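About Willmont

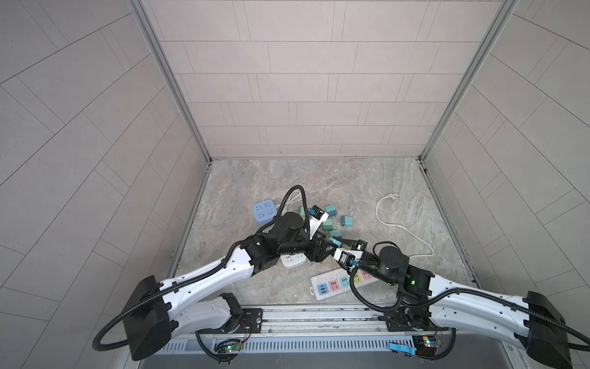
Charging and power accessories on a marble-patterned floor.

Willmont tests and repairs small power supplies, chargers and extension leads for schools, clinics and offices. The company was founded in Sodstead by Ingvar Riis and Kaja Siliņa, who had both worked in appliance repair. It is privately held and has no outside investors.

What we do

Most of our work is periodic inspection of portable electrical equipment. A customer sends us a list of sites, and we agree on a schedule. Each item gets a visual check of the plug, cord and strain relief, followed by an earth continuity test where the item is grounded and an insulation resistance test where the design allows it. Items that pass are labeled with the test date and the next due date. Items that fail are tagged, isolated and listed in the site report with the reason for failure.

Repairs are done at the Sodstead shop. We replace plugs, cords, fuses, inlet connectors and switches. We do not open sealed chargers or battery packs. A sealed unit that fails is returned to the customer or sent for recycling, as stated on the work order.

Equipment and records

Insulation resistance is measured at 500 V DC for most items and at 250 V DC for items fitted with surge protection. Test instruments are calibrated once a year, and the certificate number is printed on every report. Results are stored by asset number for six years. Customers can request their records as a spreadsheet or as a printed register.

The current asset register covers 232 customer sites. The largest single contract has 3,000 items and is tested in two visits. The smallest is a dental office with 14.

Locations

The head office, repair shop and stores are in Sodstead. The Camon depot handles field inspections for the coastal route and accepts drop-offs on weekday mornings. Camon moved to its present building in September and now has a loading door on the north side. Repairs left at Camon travel to Sodstead on the next van, so allow two extra working days.

Staff

Ingvar Riis is managing director and signs all contracts.
Kaja Siliņa is technical director and is responsible for test procedures and calibration.
Rimantas Pētersons runs the repair shop.
Somtochukwu Igwe schedules field inspections and is the first contact for new sites.
Aigars Jaunzems manages the Camon depot.

Field inspectors carry a company card with a staff number. Reception desks may call the head office to confirm the number before giving access.

Training

We teach a one-day course for facilities staff on user checks: damaged cords, wrong fuses, overloaded power strips, coiled leads under load. It does not qualify anyone to carry out instrument testing. Classes are limited to eight people and can be held at the customer's site if a room with a grounded outlet is available.

Terms

Quotes are valid for 30 days. Inspection is priced per item, with a minimum charge per visit. Retests after repair are included when the repair was done by us. Parts are charged at list price and old parts are returned on request.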